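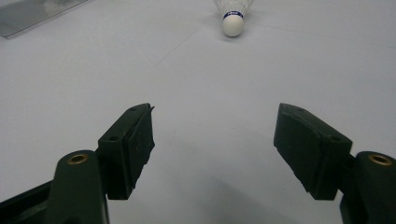 Shuttlecock on the white table.

Notebook > Film Workshop > Print Inspection

Search the notebook Go

May – entered by Rahel Hämmerli

Flestelero, release print, second day on the bench

Inspection of the Flestelero print resumed at 10 in the morning. Reels one through four were passed yesterday by Konrad Tanner and have been returned to the cold room. The present entry concerns reel 5, the final reel, which contains the fire in the chapel and the closing titles. Colleagues who know the picture only from the old television copy should note that the two versions do not end in the same way. The television copy goes to black as the mother reaches the door. The print continues, and the door is opened.

Condition on arrival. The reel came tails out on a bent core and was rewound by hand at low speed. Edge damage is light on the sound side and moderate on the other. There is a faint smell of vinegar, less than on reel three. Shrinkage was measured at the head, the middle and the tail, and all three readings are within the limit set for the Backlund scanner. No perforation repair is required before scanning, apart from one short run at the head that Konrad has marked with a paper flag.

Splices. The reel contains 29 splices, which is high for a print said to have had one season in theaters. Most are cement and are holding. The tape splices are later work. Their adhesive has spread, and they should be remade before the reel goes near the machine. Regula Brunner has agreed to do this with the straight-cut splicer. The older angled splicer should stay in the cabinet until its blade has been changed.

The splices are not evenly spread. They gather in the procession and again in the fire, and in both places the picture jumps without any break in the music. I take this to mean that the cuts were made before the sound was mixed, and that the joins in this print copy decisions of the editor. Konrad reads the same passages as damage repaired by a projectionist. The written continuity from the distributor would settle the matter. Stijn Boersma is asking Urura whether theirs survives, and the question is left open here.

Color. The stock has faded toward magenta, as expected. The red of the curtains has held better than anything else in the reel and now overwhelms the faces. A test strip was scanned and opened in Jendovier. With the standard fade correction the blue returned to the night exteriors, but the candlelight turned a flat yellow that does not agree with the surviving stills. Kiyoshi Hosoda advises against correcting the chapel interiors shot by shot until a reference has been chosen. His view, which I share, is that the film was meant to look overheated. A clean and balanced chapel would be a different film. The test strip has been kept under the reel number with the suffix B.

Sound. Optical track, variable area, in fair order. A regular tick is audible under the mother's last speech and follows a scratch that crosses into the track area. The speech itself is complete. It runs longer than in the television copy and changes how one understands the son, who in the shorter version appears to leave her of his own will. Here she tells him to go. Anyone preparing the program note should hear this passage first, as the note now in circulation describes the other ending.

Running time. The distributor's sheet gives over 80 minutes for the feature. I have not added up the reels and will not do so until Regula has finished the splices. Please do not quote a length to the festival office in the meantime.

Work outstanding
– Tape splices to be remade (Regula).
– Perforations at the head to be repaired at the flagged place (Konrad).
– Reply from Urura on the continuity (Stijn).
– Choice of color reference, with the stills laid out on the light table (Kiyoshi, myself).
– New core. The bent one is to be kept with the can, as it carries handwriting on the inside that has not yet been read.

Note added in the afternoon. Regula reports that one of the tape splices in the procession covers a cement splice beneath it. She has stopped at that point and left the reel on the bench under a cover. It should not be moved before Konrad has seen it.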